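Two Arms and a Pile of Laundry: How a Robot Learns to Fold

Oct 18, 2021

Folding a shirt takes you a few seconds. You pick it up, shake it, find the sleeves and fold them in. For a robot, the same job is very hard.

Stella Tanui and Drahomíra Sokol are building a folding robot in the shared workshop at Clinham. A shared workshop is a place where people pay a little each month to use the tools and the benches. Stella knows a lot about motors and wiring. Drahomíra writes the computer programs. They started in May and they call their robot Flulline.

Why is cloth so hard?

Think about a wooden block. If you push it, it moves, but it stays the same shape. A robot can be told what a block looks like and it will find that same block every time.

Cloth changes shape whenever it is touched. Drop a shirt on the floor two times and you get two different piles. A sleeve might be on top, or it might be hidden inside. The robot has to work out which part is which before it can do anything useful.

Cloth is also floppy. When you lift one corner, the rest hangs down and swings. A robot with a single arm can drag a shirt around, but it has trouble spreading it flat. That is why Flulline has two arms. One can hold while the other pulls.

What is in the cell?

The arms work inside a kind of open box called a workcell. The walls are plain and pale, so a bright piece of clothing is easy for a camera to pick out. The floor is a flat panel. The corners are aluminum posts, and the arms are bolted down along the front edge.

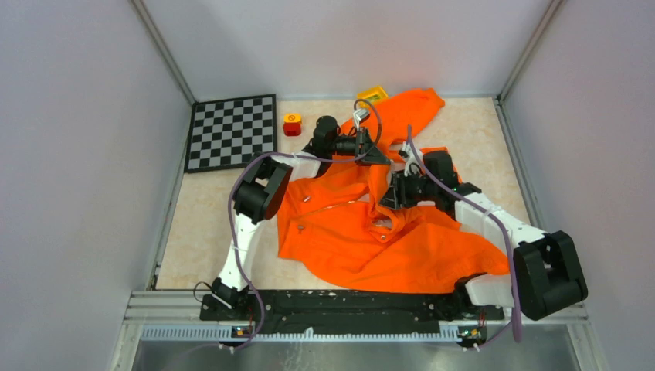 Each arm is a chain of stiff parts called links. The places where the links meet are called joints. Your own arm works in much the same way. Your upper arm and forearm are like links, and your elbow is a joint. There is a motor in each of the robot's joints, and the computer tells every motor how far to turn.

At the end of each arm is a gripper. It opens and closes like your thumb and one finger. It can pinch a fold of cloth, but it can't feel the cloth the way your skin can.

The cables gave Stella more trouble than the motors did. A cable has to be long enough to let the arm stretch out, but if it is too long it can catch on something. She changed the loops 9 times before she was happy with them.

How does it know where things are?

The robot uses a camera. But a camera only gives the computer a flat picture made of tiny colored dots. The computer needs to know how far apart things are in real life.

To help with this, the builders use a board with black and white squares, like the ones on a checkers set. The computer already knows the size of each square. By looking at the board in the picture, it can work out where the camera is and how big other things are. This is called calibration. If somebody bumps the camera, it has to be done again.

How does it learn?

Drahomíra does not write a rule for every pile of clothes. There would be far too many rules. She moves the arms herself, using a set of controls, and folds the garment slowly. The computer saves each try. So far it has saved 772 of them.

Then the program looks for patterns in all those tries. After that it gets a turn by itself. In the last test, Flulline had 80 turns and made a neat fold in 14 of them. Most of the others went wrong at the start, when a gripper closed on air or picked up two layers at once.

Staying safe

Robot arms can move fast, and they don't know when a hand is in the way. At Clinham there are rules for anyone near the cell. Keep your hands out while the power is on. Tie back long hair. Know where the stop button is before you start.

Try it yourself

Put a T-shirt in a heap on a table. Close your eyes and use only one finger and thumb on each hand. Try to fold it. Then open your eyes and try again, still pinching. Write down which part took the longest, and what you had to find first.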